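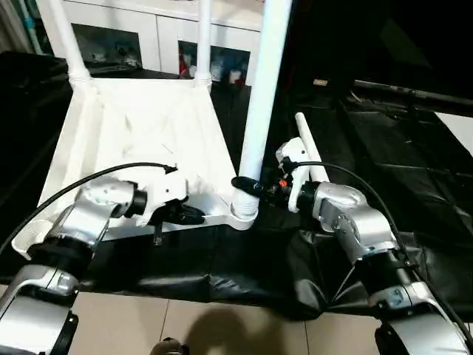
Two-arm handling of a white plastic chair, one gripper on the seat and one on a leg.

Practice Writer, Two-Arm Robot Work (contract)
Zwahlen – Varkundale site

Zwahlen is hiring a practice writer for its robot handling group in Varkundale. The group works with two-arm robots on furniture and other large household items. You will write and maintain the rules our operators follow, and check that the rules match what happens on the floor.

The contract runs 12 months, starting in December. Hours are 11 a.m. to 7 p.m. Most of the work is on site.

What you will do
Rewrite the Weltden handbook, our current set of operating rules. It has grown by addition and some sections disagree with each other, mainly on grip release and on who may step inside the marked area.
Write the missing section on items held by both arms at once. It should cover grip order, load limits, cable slack at the wrist, and what the operator does when one gripper lets go.
Sit in on operator shifts at least 2 times a week and record where practice and the written rule differ.
Keep the stop-and-report log. It holds up to 3,000 entries from earlier projects, and many still need a category.
Prepare our files for the outside review by Cendodness.

What we need from you
Experience writing procedures for machinery, lab equipment or warehouse work. Robot experience helps but is not required.
Working knowledge of risk assessment for industrial or collaborative robots. You should be able to read a safety standard and turn it into a page an operator will use.
Clear written English.
You must be comfortable standing for part of the day. Closed shoes are required on the floor.

You will not be asked to run the robots alone. Training on the stop controls is given in the first week and is paid.

How to apply
Send a resume and one procedure you have written, with confidential details removed, through the careers form on the Zwahlen site. Choose "Varkundale – practice" as the job area. Shortlisted applicants will be asked to edit a one-page rule during a visit to the site. Travel to the visit is refunded with receipts.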